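Osa Perch System for Cage-Free Laying Flocks
Item 1117
Made by Lalar. Sold through Plivwood farm supply stores and by direct order.

The Osa is a freestanding A-frame perch for hens kept in barns, mobile houses and converted sheds. It gives birds a place to roost at night and to get out of the way of other birds during the day. It works in flocks from backyard size up to 600 hens, using as many sections as the house needs.

Hens want to sleep off the ground. In a house without enough perch space, the lower-ranked birds end up on the litter or crowd into the nest boxes, and you get dirty eggs and pecked tails. Most welfare labels now ask for a set amount of perch per bird. Check the figure your own label uses before ordering, as they differ and some don't count perches below a certain height.

What you get

Each section comes with two end frames, four rails, a droppings screen and a bag of hardware. The end frames are galvanized steel tube. The rails are hardwood with rounded top edges, so the foot can close around the rail without a corner pressing on the pad. We sold a plastic rail for several years and dropped it. Birds slipped on it in cold weather, and customers told us so.

The lowest rail stands 23 inches off the floor. Heavier breeds and older hens may need a ramp, sold separately. Rails lift out by hand for cleaning and drop back into open slots in the end frames. 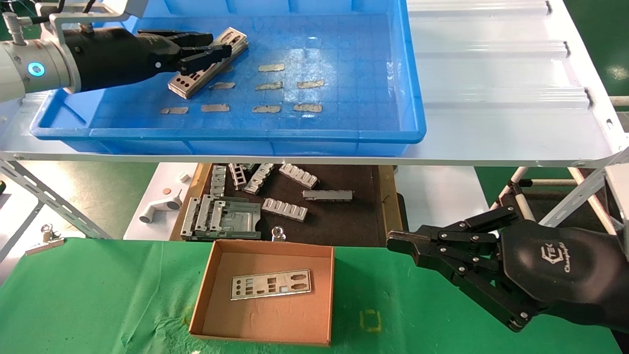 Assembly takes two people and a half-inch wrench. Stand the end frames up, set the crossbars, and tighten the bolts only after all four rails are seated. If you tighten first, the last rail will be hard to get in. Sections link end to end with the clips in the hardware bag. In mobile houses, anchor the frames to the floor before the house is moved.

Droppings screen

The screen sits under the rails and keeps birds out of the manure that builds up overnight. It's welded wire, and slides out from either side. In a full house plan to clear under it once a week in summer and less often in winter if the litter stays dry. The screen can be left out, but ammonia will be harder to keep down — you'll smell it at bird height well before you notice it standing up.

Red mites

Any perch can carry mites. They hide by day in joints and cracks and feed on the birds at night. We've kept the number of joints low, and the tube ends are capped. Look under the rails where they meet the slots, after dark, with a flashlight. The rails can be scrubbed and dusted with whatever product your vet or your label allows. Don't paint them. Paint flakes, and the flakes make more hiding places.

Introducing young birds

Pullets raised with perches will use the Osa the first night. Birds raised on flat litter may take a couple of weeks. Leave a dim light on near the perch for half an hour after the main lights go off, then lift any stragglers onto the bottom rail by hand. Check the flock at 9 p.m. for the first few nights.
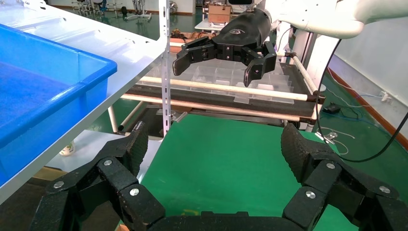 Black robotic fingers and a smooth green floor.

Choosing a size

The standard section suits medium brown and white layers. For heavy dual-purpose birds, order the Chevalier version, which has wider rails and two tiers in place of four rails' worth of height. The Chevalier frame takes up the same floor space, but it holds fewer birds, so allow extra sections. Standard and Chevalier rails do not interchange.

If you're not sure how many sections to order, send us the inside length and width of the house, the door positions and the number of hens. We'll send back a layout. Leave a clear walkway on at least one side so you can reach the screens and collect any floor eggs.

Spare parts

Rails, end caps, clips and bolts are sold singly. We hold spares for every Osa made since the change to hardwood. For the older plastic-rail model we still have clips, but no rails.

Shipping and returns

Sections ship flat in two cartons. Orders placed before noon usually leave the next working day, except in July when the warehouse closes for one week. Unused sections can be returned in their cartons. For disease control reasons, we can't take back anything that has been in a house with birds.

Related items: Osa ramp, replacement screen, end cap pack, Chevalier section.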